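Ticket 2631: Right wrist camera, short grasps at the shelf after gripper swap
Queue: Solthorpe bench, manipulation
Opened by: Ilse De Haan
Assigned to: Cyprian Nowakowski
Status: Resolved, one follow-up open
Affects: Hanimix parallel gripper on right arm, Nasach controller, snack and tray task

Report (Ilse De Haan)

We are comparing the Hanimix gripper with the Sadeghi gripper on the serving task. Same objects, same tray, same task script. With the Sadeghi fingers on, the right arm picks boxes and packets off the acrylic shelf without trouble. With the Hanimix fingers on, it closes before the pads are past the front face of the box. The fingertips pinch the edge and the box turns or drops.

Picks from the wicker baskets are less affected. Picks from the tray are fine at low speed. The fault shows up with both the old and the new object model, so I don't think it is detection.

Controller log gives no error. Position reached, force threshold reached, grasp reported as good.

Comment 1 (Cyprian Nowakowski)

Please send the tool config in use, the speed override, and a wrist view with the fingers open. I want to see how much of the lower view the fingers take up. The depth crop was set for the Sadeghi fingers and I don't know if anyone changed it.

Comment 2 (Ilse De Haan)

Speed override 60 percent. Tool config is the one from the October install, copied and renamed. Wrist view attached.
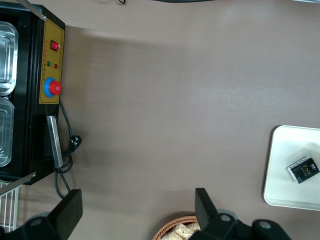 Wrist camera, fingers open, white tray at right and heat sealer or tray unit at left.

Comment 3 (Cyprian Nowakowski)

Both pads are inside the view and they reach well up from the bottom edge. The basket behind them is partly hidden. Two things to check:

1. Depth crop. If the lower limit is still the Sadeghi value, the pads get counted as part of the object and the nearest surface comes out too close.
2. Tool center point. The copied config may still have the old finger length.

Also, the black plug and its cord are lying on the open tabletop. The planner will treat the plug as an obstacle or as an object depending on which mask is loaded. Please move it behind the machine before the next set so it doesn't add noise to the comparison.

Comment 4 (Teun Van den Broek)

Crop confirmed. Lower limit was never changed. I masked both fingers using the open and closed positions and reloaded. Offline replay of 419 saved shelf approaches: the false near surface is gone in all of them. The replay does not test the grasp itself, only the depth result.

Tool center point was also wrong, as Cyprian guessed. Corrected from the drawing, then touched off against the calibration pin.

Comment 5 (Ilse De Haan)

Reran the shelf picks with the new mask and tool point. Packets on the lower tier are good. Boxes on the upper tier are better, but some approaches still end to one side of the box at 60 percent. At 30 percent they are centered. Looks like a separate problem.

Could someone look at the fixed camera view as well? The arm has to fold back on itself to get at that shelf.

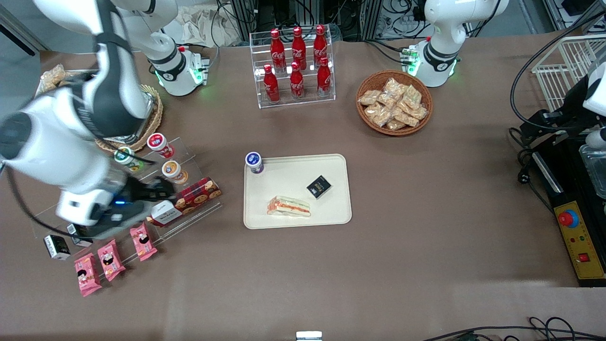
Fixed camera, right arm at the acrylic shelf, gripper beside the red plaid cookie box.

Comment 6 (Wim Verbeke)

The forearm crosses the shelf area on this approach and hides part of it from the fixed camera. One of the cups is partly covered by the arm, and so is a small dark package. If the object pose is refreshed from the fixed camera during the move, it is working from a bad view.

Try locking the pose before the arm enters the shelf zone and using only the wrist camera for the last correction.

Comment 7 (Teun Van den Broek)

Pose lock added. The wrist correction was also timing out at higher speed. Timeout was 2,000 ms on the Sadeghi profile and 200 ms on the Hanimix profile, apparently a typing error. Set both to 2,000.

Comment 8 (Ilse De Haan)

Full set repeated Monday at 60 percent. No short grasps and no side misses on the upper tier. Grasp-good flag now agrees with my hand notes for the whole set.

Results from before the fix should not be used in the gripper comparison. I have tagged those runs as invalid.

Resolution (Cyprian Nowakowski)

Causes: old depth crop, old tool center point, pose refresh during occlusion, wrong timeout in the Hanimix profile.
Changes: finger mask, corrected tool point, pose lock at shelf zone, timeout set to 2,000 ms.

Follow-up: Tuấn Lại to add a check to the Nasach startup script that refuses a tool config if the finger mask and the gripper ID don't match. Left arm still runs the old script until then.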